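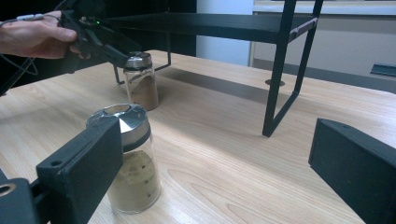
Chapter 15
Jars, Powders and the Small Shelf

In this chapter
Choosing a jar for a ground or powdered ingredient
Filling, closing and labelling
Setting out a two-tier bench shelf
Rotating stock and topping up
Cleaning jars and lids

Key terms
decanting, headspace, working jar, reserve, caking, rotation

Chapter 14 dealt with the storeroom: bulk bins, sacks, pallets and the records that go with them. This chapter moves to the bench. Most of the dry ingredients used in a small kitchen spend their last few weeks in a jar within arm's reach of the cook, and the way those jars are filled and arranged affects the flavour of the food and the time it takes to prepare it.

The chapter is written around ground products, such as spices, cocoa, milk powder, ground coffee and fine sugars. Whole spices, seeds and leaf teas are treated in Chapter 16. Much of what follows applies to them as well, but they keep longer and cake less, and they can be handled more casually.

15.1 Why decant at all

Decanting means moving a product from its delivery packaging into another container. It takes time, it creates washing-up, and it separates the product from its printed label. A kitchen that decants should know what it is getting in return.

Foil pouches and paper bags are good packaging until they are opened. After that they are folded, clipped, unfolded and clipped again, and each opening lets in air and moisture. A bag will not stand up on a shelf once it is half used, and its contents are hidden. A clear jar with a screw lid can be opened and closed many times in a shift, and the level can be read at a glance.

Glass has some disadvantages. It is heavy, it breaks, and it lets in light. Paprika, turmeric and other strongly coloured powders fade on a sunny bench. Where a kitchen has strong daylight, the jars should be small enough to be emptied quickly, or kept under a shelf or in a cupboard.

The term working jar is used in this book for the jar on the bench. The rest of the stock, in its original packaging, is the reserve. The two should never be confused. The working jar is opened all day. The reserve is opened only to fill the working jar.

15.2 Matching the jar to the ingredient

A jar should hold the amount the kitchen uses in two to four weeks. A larger jar looks generous but leaves the last third of the powder sitting under stale air. A smaller one has to be refilled in the middle of service.

The width of the neck matters as much as the volume. The largest measuring spoon in regular use should pass through it with room to spare, so that the spoon can be levelled against the inside of the rim. Tall, narrow jars save space but are awkward for anything measured by the spoonful. They suit ingredients that are poured or tipped.

Graduation marks on the side of a jar are useful for rough stocktaking. They measure volume, and they should not be used in place of scales when a recipe gives a weight. A powder that has been shaken down takes up less room than the same weight freshly spooned in, and a sloping surface can cover several marks at once.

Worked example

The kitchen at Bikent, a café in the town of Revthorpe, receives 2,286 g of cocoa in sealed bags. Its working jar holds 270 g when filled to the shoulder. Dividing one by the other gives eight full jars with 126 g left over. The café uses one jar a fortnight, so the delivery will last a little over 16 weeks. Cocoa keeps well over that period if the bags remain sealed, and the kitchen opens them one at a time. Had the product been ground cardamom, the order would be too large, and half the quantity delivered twice would be the better arrangement.

15.3 Filling and closing

Start with a jar that is clean and completely dry, including the inside of the lid. Stand it on a tray or a sheet of baking paper. Use a wide funnel for fine powders, and spoon the product in a little at a time; tipping straight from the bag sends dust over the bench and leaves powder in the threads.

Leave headspace – a gap of two finger-widths between the powder and the rim is enough for most jars. Tap the base gently on a folded tea towel to settle the contents, then check the level again. A powder heaped in the middle can be levelled by turning the jar between the palms.

Wipe the rim and the threads with a dry brush or paper towel before putting on the lid. Powder caught in the threads stops the lid from seating properly, and with sugar or milk powder it will set hard. Turn the lid until it is firm. Overtightening damages the liner and makes the jar difficult to open with floury hands.

Label the jar at once, while the original packet is still beside it. The label goes on the body of the jar. Lids get swapped during washing, and a label on a lid will sooner or later describe somebody else's cinnamon. Record the name of the product, the date it was decanted, the best-before date from the packet, and any allergens. Supplier codes are worth adding where they exist. Munasinghe, the spice merchant whose price list is reproduced in Appendix B, prints a batch code on every pouch, and copying it across makes a recall much simpler to manage.

15.4 The two-tier shelf

A two-tier shelf standing on the bench roughly doubles the space available for jars without taking up much more of the work surface. It gives three places to put things: the upper panel, the lower panel, and the strip of bench in front.

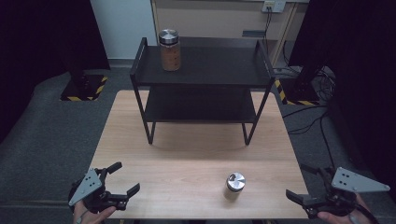
Should the heaviest jars go on the upper shelf?
Heavy jars belong on the lower shelf or directly on the bench. They are easier to lift down from there, and the unit is steadier with the weight kept low.

The upper shelf is best used for jars that are in frequent use and light enough to be lifted with one hand. Side rails help to stop a jar being pushed off the end, but they do nothing at the front, and jars should be set back from the edge. The lower shelf takes wider jars and anything sensitive to light. Check the clearance before buying jars for it. There must be room to lift the jar slightly and bring it forward without striking the panel overhead.

The strip of bench in front is for the jar being used at that moment. It goes back when the task is finished. In the layout recommended by Totix, a maker of kitchen labels, each position on the shelf carries a tag matching the jar, and this works well in kitchens where staff change from shift to shift.

15.5 Topping up

Fresh powder should not be poured on top of old. The bottom layer is then never used, and the date on the label no longer means anything. Let the jar run down until it is nearly empty, tip the remainder into a small bowl to be used first, wash and dry the jar, and refill it from the reserve.

Where washing is not practical at every refill, set a fixed interval. Every 3 months is acceptable for dry spices in a low-use kitchen. Milk powder and anything containing fat need a clean jar each time.

If a powder has caked, find out how the moisture got in before breaking up the lumps. A damp spoon and a jar held open over a steaming pot are the usual causes. Caked sugar can be sieved and used. Milk powder with hard or yellowed lumps should be thrown out, and the jar washed before it goes back on the shelf.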